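Speaker notes: Small things on the kitchen table
Talk for the Kurdale evening group, main hall, 7 pm start
Slides run by Tormod Amundsen. Nod to him when I want the next one.

OPENING

Say good evening. Thank Edvin Sjöberg for asking me back after the talk on bread tins. Check that people at the back can hear. The hall fan is noisy, so ask for it to be switched off if it's on.

Tonight is about skewers, and a bit about the table you work on when you use them. I cook on skewers most weeks from May until August and now and then in winter under the grill. I have ruined a lot of suppers with them and I'd like to pass on what I've changed.

Ask for hands up: who has a packet of wooden skewers in a drawer? Expect most of the room. Then ask who knows how old the packet is. Wait for the laugh, then carry on.

SLIDE 1: title. Leave up while people settle.

SLIDE 2: Wood or metal

Keep this short. I own both.

Metal ones last for years. They get very hot, they carry heat into the middle of the meat, and if they are round the food spins when you turn it. Flat metal ones are better. The set I have came from Fagerlund, the hardware shop on the corner of the market, and I've had it for 12 years. One has a bent ring at the end.

Wooden ones are cheap and light. You can put them on a plate in front of a guest without a warning. They burn at the ends. They split if you force them through something hard, such as raw carrot or the core of an onion.

For a weeknight I use wooden. For lamb in large pieces I use metal.

Mention that most of the thin ones sold in this country are bamboo and that bamboo is a grass. Somebody will raise this if I leave it out. For the rest of the talk I'm going to say wooden for everything and hope to be forgiven.

SLIDE 3: Buying

The trade box holds 1,000. I bought one once from Gratano, the catering supplier, because it worked out cheaper per stick. It took me years to get through half of it and the last few handfuls smelt of the cupboard. Buy the small packet.

Points to make, take them slowly:
Look through the bag before you pay. You want sticks that are close to the same thickness.
A slight curve doesn't matter. Thin wood bends in storage.
Whiskery sides do matter. Run a finger along one when you get home, gently.
Length depends on your grill pan. Measure the pan first. I didn't, and spent a summer snapping the ends off.

(Pass round the two packets here. Start one at each end of the front row. Ask for them back at the break.)

SLIDE 4: Soaking

This is the part people argue over. Give my view and move on.

I soak for 30 minutes in a roasting tin with a plate on top to hold them under. A tall jug only wets one end unless you turn them over. I have tried soaking overnight and the difference was too small for me to notice. What did help was leaving less bare wood over the flame. Push the food up together so that the gap at the handle end is the only wood showing, and lay a folded strip of foil under that end if the grill is fierce.

Under an electric grill, with the door open, I often don't soak at all. The ends go brown. That's all that happens.

Edvin disagrees with me here and may say so. Let him, but keep it to a couple of minutes.

SLIDE 5: Threading

Story about the courgettes goes here if time allows. If we started late, drop it.

Cut everything to the same size. Cherry tomatoes are the exception and they need a spot in the middle, where they are held on both sides.

Put the board flat on the table, hold the piece down with your palm and slide the stick in level with the board. Keep your fingers out of the line of the point. My daughter holds the piece in the air and pushes towards her hand and I can't watch.

Prawns: go in through the tail end and out by the head end, so they stay curled. For large prawns I use 2 skewers side by side, with a finger's width between them. It stops the spinning and you can turn a whole row in one go. Same for halloumi, which cracks along its layers if you use a single stick.

Mushrooms: twist the stick as it goes in. If you push straight they break.

Minced meat: needs a flat skewer. On a thin round one it slides off into the coals. No tips to offer here, I gave up.

BREAK HERE if the tea is ready. Otherwise go on.

SLIDE 6: The table

I'd like to spend some time on this because it's where the mess is made.

Our kitchen is small and everything happens on one table. Threading, plating up, and the washing-up afterwards. For a long time I worked straight on the bare top and scrubbed it afterwards, and marinade with turmeric in it had the better of me. Now I keep a patterned cloth for kitchen jobs. A busy pattern hides a good deal between washes. Plain white looks smart for five minutes.

The drawback of a busy pattern is that you lose small things on it. A thin pale stick can disappear into stripes, and I've folded one up in a cloth before now and found it with my hand. So my habit is to lay them out side by side, all pointing the same way, with a bit of space between, before any food comes near. Then I can see what I've got.

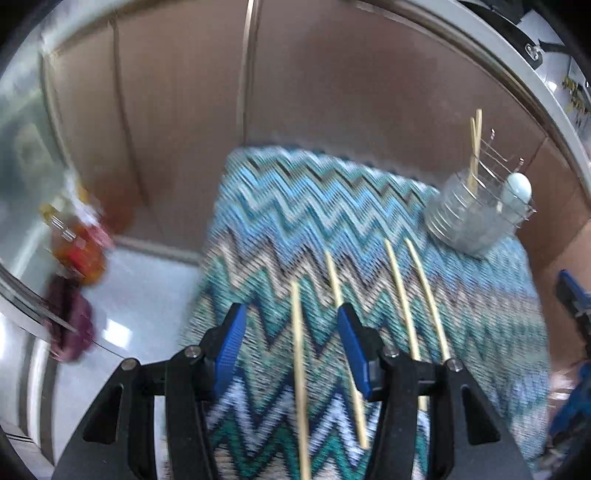

Slide 6. Four skewers laid out on the zigzag cloth, wire dish rack at the upper right.

Leave the slide up for a minute. Say that pale wood shows best against the dark green and the near-black bands, and less well against the beige. If I were choosing a cloth again for this kind of work I'd pick something with more dark in it.

Two of these curve a little. It's the sort of bend I meant when we talked about buying. I would still use them.

Say a word about dish racks. A wire one with upright prongs is good for plates, and poor for anything as thin as a skewer, which drops straight between the wires. If you wash metal skewers, stand them points down in a jar. With wooden ones I wouldn't bother washing at all. Use them once and put them in the bin, or in the stove if you have one. They hold on to meat juices and the points go soft.

If someone asks about compost: bare ones, yes, snapped up small. Greasy ones bring rats.

SLIDE 7: Storing

The packet never stays shut. The sticks come through the corner and then you put your hand in the drawer.

What I use is a tall tin with a lid. Mine is an old Fumow biscuit tin, the long shape they used to sell at the Kurdale bakery. Points down, lid on. Any tube with a lid will do the same, and a spaghetti jar is the right length for most of them.

Keep it away from the sink. Damp wood gets black specks, and once you've seen specks, throw the lot away.

Don't keep them next to cocktail sticks. I have served olives on the wrong thing.

SLIDE 8: Other jobs

Quick run through, no need to dwell. I use them for:
testing a cake, though a thin one leaves a smaller hole
holding up a floppy seedling on the windowsill
cleaning the groove round the hob
getting the last of the mustard out of the jar
pinning rolled beef or a stuffed cabbage leaf while it cooks, and remember to take it out

Tormod has one about unblocking the salt cellar. Ask him to tell it. He'll say no the first time.

SLIDE 9: One recipe

This is the one on the handout. Chicken thigh, yoghurt, lemon, garlic, a spoon of paprika, salt. Boned thighs, cut into pieces the size of a walnut. Leave in the marinade for 2 hours in the fridge, no longer, as the lemon starts to make the meat woolly. Thread closely. Hot grill, turn often, 12 minutes or until the juices run clear. Rest them on a warm plate with a cloth over.

The handout serves 4. It doubles without trouble if the grill is big enough. Cook in batches if it isn't, and keep the first lot in a low oven.

For people who don't eat meat, use the same marinade on cauliflower. Boil the florets for three minutes first or they'll split the stick, or the stick will split them.

QUESTIONS

Likely ones, with short answers ready.

Can you put the wooden ones in an air fryer? Yes, cut to fit. Check they don't touch the element.

Can you freeze food already on the skewer? I've done it with chicken. The points went through the bag. Use a box.

What about rosemary stalks? Lovely smell. Strip the leaves except for a tuft, make a hole with an ordinary skewer first, then thread.

Are the painted ones safe over heat? I don't know. I wouldn't.

If the questions run dry, go back to the courgettes.

CLOSING

Handouts are on the chair by the door. Collect the two packets from the front row. Remind people that next month's talk is on jam and that Edvin needs the jars back, clean and with lids.

Thank Tormod for the slides. Stack chairs.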